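Komum planner notes, May 19, 2023

Obstacle layer
Release 17 of the Komum local planner no longer treats paving seams as edges. Loose lumber on slabs still enters the costmap as one inflated blob, 3 cells wider than it should be.

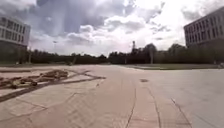

Curb tracking
Renata Wieczorek moved the curb fit from the depth grid to a line model – one state per side. Convergence toward steps at long range remains untested.

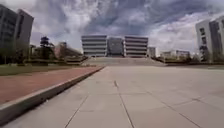
The fit runs on 96 points per update. Logs go to the Udport share until July.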